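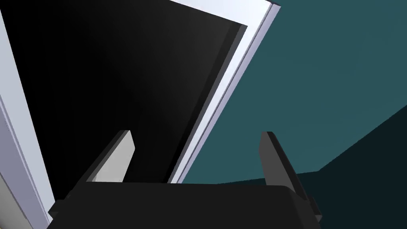
Slide 1. Gripper in front of a white-framed structure, computer rendering.

Speaker notes: "Who gets to read aloud?" Talk for the Religion and Everyday Life study day, Nurnmont. 45 minutes with questions.

Good morning, and thank you to Hiu-tung Yau for putting this together. Say hello to the Liao reading group at the back, they came a long way!

Start with the story. My first week of fieldwork in Jarkard, I sat in on an evening sutra recitation and got completely lost by the second page. The woman next to me, Yuk-lan Kong, reached over without looking and turned my book to the right place. She did it again ten minutes later. I've been thinking about that hand on my book ever since, and it's really where this whole project comes from.

Main question: when lay Buddhists chant together, how does a person become someone who can lead? There's wonderful work on ordination and on monastic training. Much less on the neighbor who starts the chant at a funeral when no monk or nun can come.

Material: 267 recitation booklets, all from household collections, plus long conversations with six chant leaders. (Pause on the booklets. People love the booklets.) Many have pencil marks over the characters for where to breathe, and some have a second set of marks by a later reader who disagreed with the first. You can follow a family argument through the margins!

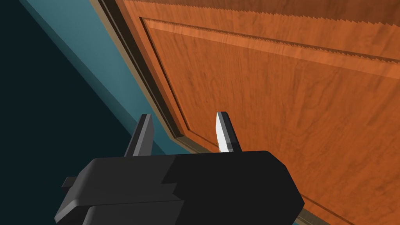 Slide 2. Gripper and wooden door, computer rendering.

Now the three kinds of authority. Go slowly.

First, voice. Leaders talk about pitch and stamina far more than about doctrine. Mei-kuen Kuo told me she was asked to lead at nineteen "because I was loud and I didn't cough." I laughed, she didn't. Being able to hold the line for everyone else is a religious skill in her eyes, and I've come to agree with her.

Second, memory. Read out the passage from Po-yen Wu's interview, the part about his grandmother, who could not read and corrected people who could. Ask the room: is she a reader? Let them answer. If it's quiet, bring in Qur'an memorization and the psalms as comparisons, but keep it short and don't claim they're the same thing.

Third, merit. This is the tricky one. Several leaders said that leading earns no more merit than following. Others were just as sure it earns more, and one said that asking the question uses some of it up. Don't try to settle this. The disagreement is the exciting part, and it runs right through the printed prefaces too.

Mention Sorcha Munro's objection here: she thinks I make the groups sound too harmonious. Fair point. Tell the Tevum story, where 2 leaders began different chants at the same moment and neither would stop. Everybody picked a side and they finished both.

If time is short, skip the section on cassette recordings and go straight to the funeral example.

Handout has the glossary and the reading list. Booklets go around during questions, clean hands please, and turn the pages from the top corner.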